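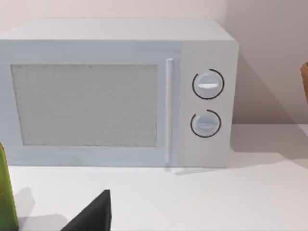

Witold Nowicki reckons I should stop counting elephants under the enlarger and buy a proper timer, and that no print of mine will match the one before it until I do. He told me so on the phone before breakfast, quite cheerfully, and then went on for ages about how dust is really a matter of attitude. I do love ringing him. I came away with two pages of notes and cold toast.

So, darkroom day! A whole one, the first since I joined at Sumanby. I'd booked the small room from nine, the one with the Mornura enlarger that everybody moans about (the column wobbles if you breathe near it, and the red filter drops off in your hand). I've grown fond of it. You learn to let go of the focusing knob slowly and wait a moment before you do anything else.

I took the harbour negatives from Janbridge, the roll I shot in May in that flat white light. I had nearly given up on them. On the contact sheet they looked like dishwater, every single one, and I'd only kept the roll because of the old boatshed with its doors open.

First job was the test strip. I cut the paper too narrow, as ever, and lost one end of it behind the sink. Second go was better. At 14 seconds the sky was still nothing but paper, and the boatshed was already going muddy, so I put in a harder filter and started again. I must have made 7 strips before I had one I liked, and I've pinned them all over my desk in order, even the daft one where I forgot to stop the lens down and got a solid black rectangle. 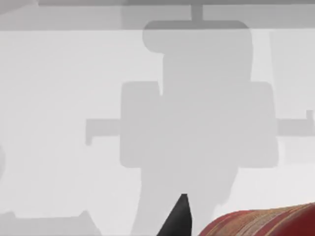
After lunch

Konrad Kurek turned up at one with a flask of soup and a box of fibre paper he'd got from Subramaniam, the shop by the station that still keeps it under the counter. He gave me five sheets! I said I'd pay him and he pretended not to hear. I'd only ever used the plastic-coated stuff, and the difference in your hand is lovely, it's heavier and a bit limp once it's soaked, like a wet shirt collar.

It also takes forever. I'd been told, but I hadn't quite believed it. The coated paper is up in the tray before you've settled, and with this you stand there rocking the developer and nothing happens, still nothing, and then the roofline comes up very faintly and after that the dark of the doorway. I made a noise. Konrad laughed at me through the curtain.

We had a long talk about dodging. He does his with a bit of card on a bicycle spoke and keeps it moving the whole time, tiny circles, and I'd been holding mine much too still, which is why my last lot had those pale halos like a badly painted saint. I practised with the light on and no paper until my arm ached. Then I tried it for real on the inside of the boatshed, three seconds held back, and you can see the ropes. Hanging on the back wall! I stood in front of that building for the best part of an afternoon and never noticed there were ropes. 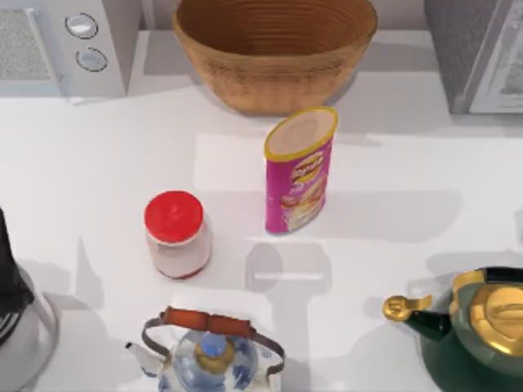

The sky I did the other way, burning it in with my hands cupped to leave a gap along the top. An extra 25 seconds, which felt absurd, but it brought out a long soft band of cloud over the breakwater. The first sheet was too heavy and looked like the end of the world. The second was close. On the third I got it, or I think I got it, and must look again in daylight, as prints always dry a shade darker and I've been caught out by that before.

Washing takes up to 60 minutes with the fibre paper, so I used the time to write everything on the back of the test strips in pencil. Filter, lens stop, base time, what I held back and what I burnt in, with a little drawing of where my hands went. Witold would be proud. My drawings look like mittens attacking a shed, but I could follow them.

One disaster: I opened the paper box with the white light still on. Only the coated paper, thank goodness, and only the top few sheets are likely to be properly gone. I've marked the box FOGGED in big letters and will use them for fooling about with. Konrad says you can draw on them with developer and a paintbrush, so that's next time sorted.

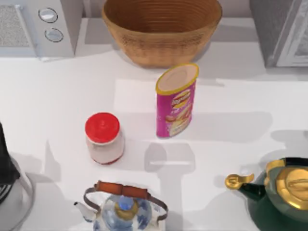 The prints are drying face down on the mesh now and I had to leave them overnight, which nearly killed me. I keep going over that third one in my head. I want to try it bigger, and I want to go back to Janbridge on another dull day, on purpose this time, and look into every doorway along that harbour.

To do: ring Witold about the timer (he has a spare, I'm almost sure, and he was hinting). Pay Konrad back in cake. Ask at Subramaniam what a full box of the fibre costs, sitting down. Find the strip of paper behind the sink before somebody else does.

Eleven at night and my fingers still smell of fixer. Bed.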